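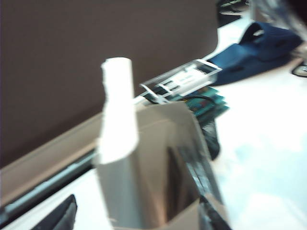 Bundwood Limewash Paint - 18 Colours, Mixed to Order

Hello, and welcome to the limewash page! I'm Aaliyah Bergeron, I mix the paint, I answer the phone, and I wrote all of this, so if anything doesn't make sense you know who to blame. Bundwood is a small firm and limewash is most of what we sell. I started out doing other people's walls with other people's paint, got fussy about it, and ended up making my own in a unit at Nic Giolla with a very patient landlord.

What is it?

Limewash is slaked lime thinned with water and coloured with natural earth pigments. You brush it on in thin coats, it soaks into the wall and it dries to a chalky, slightly cloudy finish that shifts a bit with the light. If you want a wall that's the same flat colour from corner to corner, please buy an ordinary emulsion and be happy. If you like a wall with a bit of movement in it, read on.

It goes onto bare lime plaster, clay plaster, soft brick and stone straight away. For painted walls, plasterboard or modern gypsum plaster you'll need our Prositz primer first, which has a fine grit in it and gives the limewash something to hang on to. I get asked every week whether you can skip the primer on a painted wall. You can't, sorry. It'll dust off on your jumper.

Tin sizes and prices

Sample pot - £6
Small tub, covers a chimney breast or a little cloakroom - £28
Medium tub, covers a box room in two coats - £52
Large tub, covers an average living room in two coats - £94
Prositz primer, one size only - £36

Delivery is free on orders over £100. Under that it's £7 for mainland addresses. For the islands, drop me a line before you order and I'll get you a proper price.

The colours

There are 18 and I'm not planning on any more, whatever my sister says. The whites and near-whites sell best (Oatcake, Gull, Cold Milk and Barn Owl), then the pinks, which I didn't see coming at all. Plaster Pink is what you'd guess. Brickdust is much stronger and looks wonderful in a north-facing dining room, but do get a sample pot, it's a lot of colour once it's on four walls. The greens are Samphire, Old Door and Pond. Pond is my own hall and I still like it after six years, which for me is a record.

Two product codes cause no end of muddle so I'll put them here. Gull is 414 and Cold Milk is 918. On a phone screen they look like twins, and on a wall Gull is greyer and quite a bit cooler. If you're topping up an old order, go by the code on the lid and you'll get the right one.

Limewash goes on looking dark and alarming, a bit like wet sand. Leave it overnight. It dries several shades lighter and I'd say half my phone calls are from people standing in a wet room at nine in the evening, convinced I've sent the wrong tub. Go to bed! Look at it again in the morning with a cup of tea, and ring me then if you still hate it.

Putting it on

You want a big, soft, floppy brush. We sell the Verkton block brush, which is the one I use myself, at £24. A roller won't do, it leaves a stipple that no amount of second coat will hide. I know it's tempting on a big wall.

Stir the tub really well, right down to the bottom, and keep stirring as you go because the pigment sinks. Damp the wall first with a plant mister or a wet brush if it's bare plaster. Then brush it on in loose crossed strokes, working from a wet edge, and don't stop halfway across for lunch. I mean it about lunch. You'll get a line, and the line will be at eye level.

Two coats does most rooms, three if you've picked one of the darker colours. Leave a full day between them. Keep a window open a crack but don't put the heating on full to hurry it up, lime likes to take its time and will go powdery if it's rushed. Outside, avoid baking sun and anything close to a frost. We stop recommending exterior work once September's out, though I know people in mild spots who get away with it a bit longer.

Wear goggles and gloves, please. Lime is caustic when it's wet and a splash in the eye is a trip to hospital. If you do get some in your eye, rinse it with lots of clean water and get medical help straight away. Keep children and dogs out of the room till it's dry. Cover your floors and wipe up drips as they land - it marks oak something rotten.

Living with it

I'm often asked about kitchens and bathrooms. Fine on the walls, yes, it copes well with steam. Behind a cooker or a basin I'd put tiles or use our clear sealer, though the sealer does deepen the colour a touch and takes away some of the chalkiness. You can't scrub unsealed limewash. Scuffs get touched up with a dab of the same batch, feathered out with a damp brush, so keep your leftovers. A tub with the lid on tight and a thin layer of water on top will keep for a year in a cool cupboard.

Getting someone in to do it

Not everybody fancies doing it themselves, and a stairwell is a pig of a job if you're not used to ladders. Ghislain Poirier has been putting our paint on walls since I was mixing it in buckets in the garden, and he takes bookings for whole houses as well as single rooms. He's slow and he's very tidy. I can pass your details on, just say so in the notes when you order, and he'll ring you to arrange a look round. He gives his own quotes and you pay him directly.

If you've already got a decorator, do ask whether they've used limewash before. It's a different way of working from emulsion and plenty of good decorators have never touched it. I'm happy to have a chat with them and I'll send them a sample pot to play with on a bit of board.

Ordering and returns

Everything is mixed after you order, so allow five working days before it leaves me, and a little longer in spring when the whole country decides to decorate at once. If you're doing one large room, order it all in one go so that it comes from one batch. Natural pigments vary slightly and I can't promise an exact match months later.

I can't take back mixed paint, which is why I bang on about sample pots. Unopened primer and unused brushes can come back within a month and I'll refund you once they've arrived. If a tub turns up dented or leaking, send me a photo the same day and I'll mix you another.

Trade accounts are open to decorators and builders. Email with your business name and what sort of work you do, and I'll send you the trade list.

The phone's on from eight in the morning till four. If I don't pick up I've probably got both hands in a bucket, so leave a message with your number said slowly and I'll ring you back.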